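Truddale Box Office Help
Home > Tickets > Closed > Nedano at Stondum, presale

Presale sold more tickets than there are places to stand

Status: Closed (reopened twice, closed three times)
Priority: High, then Medium, then High again after the promoter rang
Opened by: Marta Kravchuk, Stondum box office
Assigned to: Yevhen Tkachuk
Opened: Wednesday, February 17, 2021

Original message

Hello. We put the Nedano December show on presale at ten this morning. The hall holds 2,000 with the seats out. Your sales page tells me we have sold 2,054. I have looked at it on two computers and my phone and it says the same on all of them, so I don't think it's my glasses.

The page also says "Limited availability".

Please can someone stop it selling. I've pressed Pause Sales and it has gone grey, but I don't know if grey means paused or grey means thinking.

Marta

First reply, Yevhen Tkachuk

Hi Marta. Grey means paused. It should say so, and I've raised that separately, where it joins two older requests asking for the same thing.

I can see your figure. Before I go digging, could you check whether anyone has added a second price band since the show was set up? That's the usual cause: both bands get the full capacity and then sell happily away without consulting each other.

Marta Kravchuk

One price band. One show. One support act, who is Jelle Cuypers with a guitar. I did set it up myself and I did read the instructions, including the bit about the dropdown that no longer exists.

Merchandise pre-orders are on a separate page and they're off.
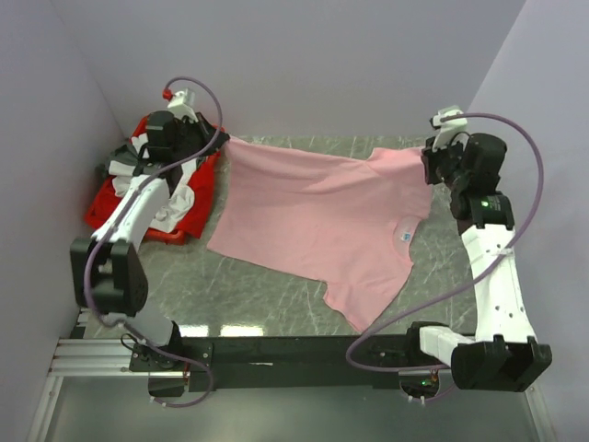 What we tried

1. Refreshed the sales count from our end. No change.

2. Exported the order list and took out the duplicates. There weren't any. Every order has its own name and card payment, which is good news for our database and bad news for everybody's feet.

3. Checked the promoter's allocation. Damián Salinas had 15 guest places held back, and they are still held back. He asked me to note that he had them in writing. Noted.

4. Turned off the waiting room (Usuga runs that part for us) and ran a pretend sale on a copy of the show. Count was correct.

5. Turned the waiting room back on and ran it again with 1,000 pretend customers. Count was wrong. I had a cup of tea at this point, and don't regret it.

6. Ran it a third time with the basket timer set to an hour. Count was correct again.

Yevhen Tkachuk

Right, found it. When a customer reaches the front of the queue, their tickets are held while they pay. If their bank takes its time with the security text message, the hold can run out while the payment is still going through. Our side puts the tickets back on sale. The bank then says yes, and our side, not wishing to disappoint, says yes as well. Somebody else has the same tickets in their basket by now.

On a quiet sale you would never see it. On a Nedano sale, with everyone waiting for a text at one minute past ten, you get yours.

Ivan Stasiv is putting in a change so that a hold can't run out once the payment has started. Please leave sales paused until he says otherwise.

Marta Kravchuk

Thank you. That explains how. What do I do with the extra people?

Damián's suggestion is that "some won't turn up". I'm not writing that on the licence.
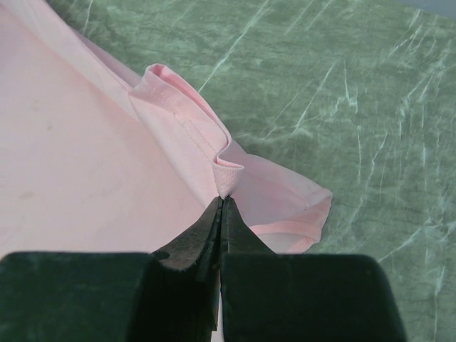 Pale pink fabric with a small corner folded over.

Yevhen Tkachuk

I've sent you a list of the late orders, in the order the payments cleared. You have two choices in the admin page: refund them, fees included, or move them to another show if there is one. I can't choose for you, and the button that says Choose For Me does something else.

Please don't email them from the bulk mail screen until you've unticked "Add review request".

Ivan Stasiv

Change is live. Ran the pretend sale four times with slow payments and the count stayed at capacity each time. Safe to unpause, though there's nothing left to sell.

Marta Kravchuk

The band have agreed to a second night, so everyone on the late list has been offered a move. Most have said yes. One gentleman has asked for both nights as compensation and has been told no.

Closing this.

Marta Kravchuk (ticket reopened)

It has set up the second night with a capacity of 2,054.

Yevhen Tkachuk

Copied across from the first night's sold total. Corrected by hand to 2,000 before anything went on sale, and a bug raised for Ivan. Closing.

Marta Kravchuk (ticket reopened)

Only to say thank you. I didn't know replying would open it again.

Yevhen Tkachuk

It does do that. Closing.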